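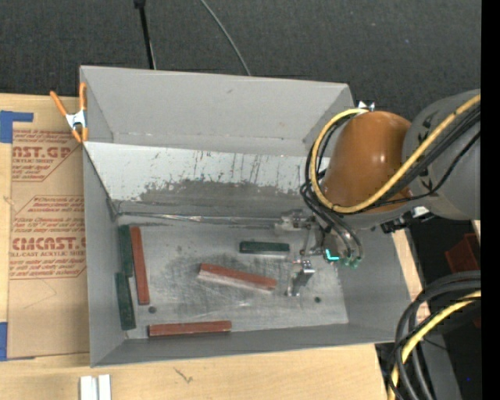 Ngaio Dunstan wrote:
> At Folley we still sort small parts by hand. Is there any arm
> which can take mixed pieces from a bin yet, or should I ask
> again in three years?

Hello Ngaio, hello list,

I can answer only for our shop. In May we made a trial with plain blocks in a metal bin. From 150 picks, 136 were good. The other 14 were nearly all blocks lying close to a wall, where the finger has little space to go down.

For a long night run with one kind of part I would say yes. For your mixed boxes, I think not yet. A person is still much faster, and she also notices a damaged piece.

Does someone at Warier have newer numbers? I would be glad to compare.

Best regards,
Emanuel Grecu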